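White cotton napkins going yellow, is it the water or me?
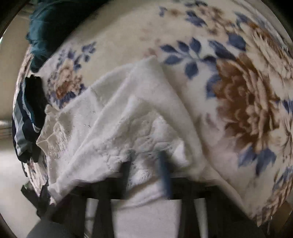

One of the white ones on the flowered bedspread

I moved out to Rilcombe in June and we're on well water now, which I've never had before. My white napkins and pillowcases used to stay pretty white with no effort at all. Now after a couple of months everything is drifting toward weak tea. I wash at 60 degrees (imported machine, it only talks in Celsius) with the Brivix powder, full scoop, and I've tried bleach twice. I swear the bleach made it worse?? My neighbor says that's in my head. I'd rather not buy a whole softener system for some napkins. Any ideas before I give up and own beige stuff?

Posted by rilcombe_rookie

Not in your head! If there's iron in your well, chlorine bleach makes it rust right onto the fabric. I did an entire load of towels that way our first year out here and they came out orange, I could have cried. Stop the bleach today. Get a rust remover made for laundry (check that it says okay for whites and okay for your machine, some of them aren't) and soak everything in a plastic tub following the package. Don't use it with bleach, ever, the fumes can be really nasty, so rinse first if you've bleached lately.

After that I'd get the water tested. Mine cost me 26 dollars at the county office and they mailed the results. We ended up with a small iron filter on the line to the laundry room, the installer wanted 700 for the whole house and I said no thanks. Check the toilet tank too, take the lid off and look at the sides. If it's orange in there you have your answer.

Posted by pegs_and_line

Hang them in the sun. My grandmother did and hers were white as anything.

Posted by Trakovov302

Could also be too much powder. A full scoop is a lot for a small load, and if it doesn't rinse out it grabs dirt and goes dingy. I had this in my old Ramalho front loader and running a second rinse helped a ton. Still do the iron test though, the bleach thing does sound like iron. And dry one napkin all the way before you decide if it's fixed, they always look different wet.

Posted by sudsy_in_socks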